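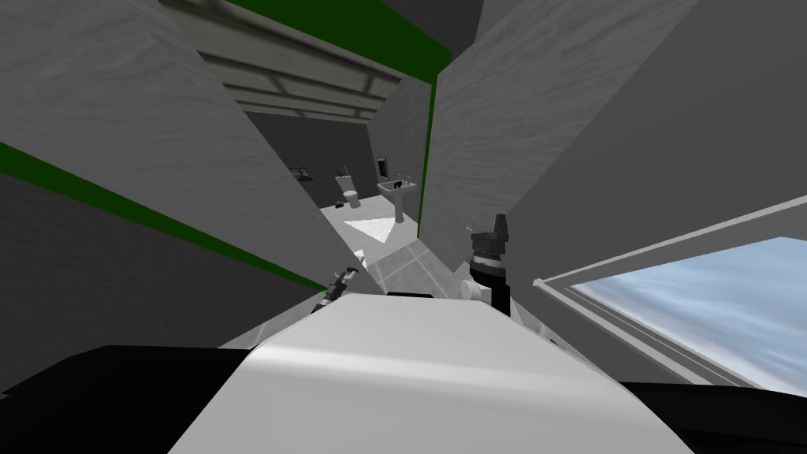
2022-12-19

Dollel accordion, 120 bass, on the bench again. Owner plays mostly waltz and musette and complains that the treble side is "sour" in the middle of the keyboard. Left hand reported fine. Notes carry on from the November sheet.

Bellows test first. Closed and strapped off, then hung from the bass side with the air button untouched: full drop in 17 seconds. Acceptable, would prefer longer. Leak is at the treble gasket, lower rear corner. Old foam gasket gone to powder there, replaced with leather-faced strip, pins waxed and refitted. Did not retest before lunch.

Reed blocks out. Wax on the M block is brittle and lifting at the low end. Rewaxed 10 plates, rosin and beeswax as usual. Valves on the inside of the L block curled — flattened four, replaced the rest from the Nenevska packet. The Nenevska leathers run slightly thick, so the small ones need skiving or the reed chokes on a soft attack.

Tuning. M reeds measured at the bench, A4 reading 441.3 where the owner wants 442. M+ set sharp by 15 cents at A4, tapering toward the top. Found F#4 and G4 beating far too fast, which accounts for the sourness. Scratched near the rivet to bring both down. G4 went past and had to come back up at the tip. Leave overnight, recheck in the case, not on the bench — readings shift by two or three cents once the blocks are in.

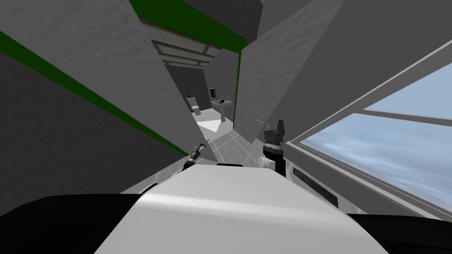
Torso from above, both grippers just past its top edge.

Delwyn Te Moana wants the Urnside button box tuned dry for the recording, no tremolo at all. Told her it means taking the second voice down on every note, both directions, and that it can't be put back cheaply. She will confirm.

Sjögren file set: the fine one is worn. Reorder, cat. 307.

To do: recheck G4, bellows drop again with new gasket, grille cloth, register slide 3 sticking (try graphite before anything else).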